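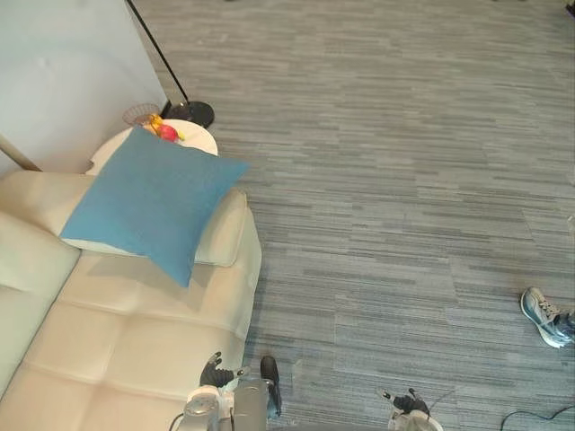 Section 11. Arm stops during soft-goods tasks

Applies to Wetholm two-arm units with multi-fingered grippers, software 4.2 and later. Revised February 2023.

If an arm halts while handling pillows, throws or other soft items, the status bar shows "Grip current high" and both arms hold position. The usual cause is a finger caught in a seam or pressed too far into a cushion.

CAUTION: A held arm is still powered. Keep hands and feet out of reach until step 2 is done.

1. Do not press Resume. The unit will retry the same grip with more force.
2. Press the stop button and wait for the arm light to go out.
3. Support the forearm from below with one hand. The joints can drop when the brakes are released.
4. Turn the brake key to Release and move the arm away from the furniture. If fabric is caught, open the fingers by hand, starting at the tip. Do not pull on the fabric.
5. Check each fingertip for loose threads or a shifted cover. Replace torn covers (kit Sakley 100).
6. Look along every cable on the floor. Clear any that lie in the path of the base or under someone's feet.
7. Turn the key back to Run, step outside the work area and press Home.

Note: Units shipped before January have no arm light. Wait until the fan stops.

If the fault comes back on the same arm, run Grip Test from the Service menu with the gripper empty. A failed test means the finger drive needs service. Save the log before you switch off, or the fault record is lost.

WARNING: Never raise the grip limit to clear this fault.

See also Section 12, Stops near people.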